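### 3.2 「袋もの」は中身より先に袋で迷う

さて、前節では家の中の小物を「しまう場所が決まっているもの」と「なんとなく置かれているもの」に分けましたが、分けてみて私がいちばん面白かったのは、専用の袋を持っている小物たちです。ドライヤー、イヤホン、旅行用の変換プラグ。買ったときや旅行の前にはちゃんと袋に入っているのに、ふだんの暮らしではだいたい別々に転がっている(うちもそうです!)。そこで本研究では、収納記録サービス Hadgu に寄せられた477件の片づけメモを読み直して、袋と中身の関係だけを拾い出してみました。

読んでいてまず気づいたのは、袋に名前が書いてあるかどうかで書き手の態度がずいぶん変わることです。無地の巾着だと「何かの袋」「たぶん充電器の袋」といった書き方になり、そのうち別のものが入りはじめます。文字や絵が入っている袋だと、空っぽでも「ドライヤーの袋」と呼ばれつづける。中身がなくても名前が残るんですね。図4には、この二種類の袋が並んでいます。 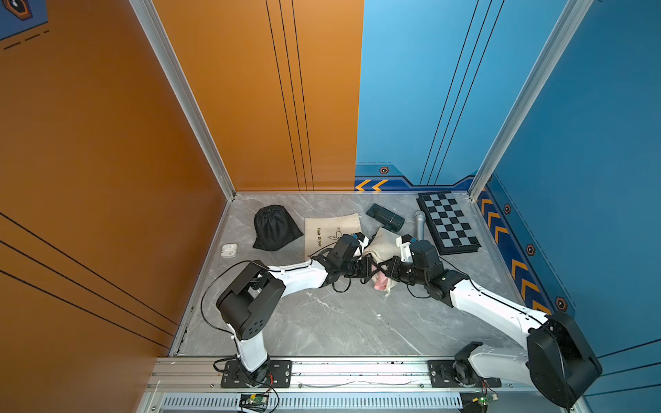
**図4** 床に置かれた小物と袋。「Hair Dryer」の文字と手に持ったドライヤーの線画が入ったベージュの袋、その左に口を絞った黒い巾着。ほかにドライヤー、イヤホンの充電ケース、マイク、チェス盤など。

ベージュの袋は、英語が読めなくても線画で用途がわかるのがいいところです。一方の黒い巾着は、外から見ただけでは何用なのか見当がつきません。私は最初、メモの分類でこの手の袋を全部「その他」に入れていたのですが、そうすると「その他」がふくらみすぎて困ってしまい、途中で「無記名の袋」という項目を立て直しました。分類表の改訂が7月までずれこんだのは、ほぼこのせいです。

もうひとつ悩んだのが、ケースそのものが道具の一部になっているものの扱いです。イヤホンの充電ケースは入れ物であり充電器でもあるので、「袋もの」と同じ棚で数えるとどうもしっくりきません。メモを書いた人たちも、ドライヤーの袋はなくしても平気なのに、充電ケースをなくすと大騒ぎしています(気持ちはとてもよくわかります)。というわけで、以下の集計では充電ケースを「本体」の側に入れました。

チェス盤とマイクも少し書いておきます。チェス盤は盤だけで、マイクはマイクだけでメモに登場することが多く、入れ物の話がほとんど出てきません。立てかける、引き出しに入れる、上に何かを積む。マイクについては「転がるのが嫌で布にくるんだ」というメモがあって、私はこれを袋ものの手前の段階と見ています。布は洗濯すればまた別の用事に使われるので、名前が残らないのです。

なお、袋の値段が扱いに影響するのではという指摘を査読前の勉強会でもらい、1,000円未満、1,000円以上3,000円未満、3,000円以上の三つに分けて読み直しました。ただ、値段まで書いてくれる人が少なく、はっきりした傾向は読みとれませんでした。名前の有無と袋の行方については、次節でメモの文面を引きながら見ていきます。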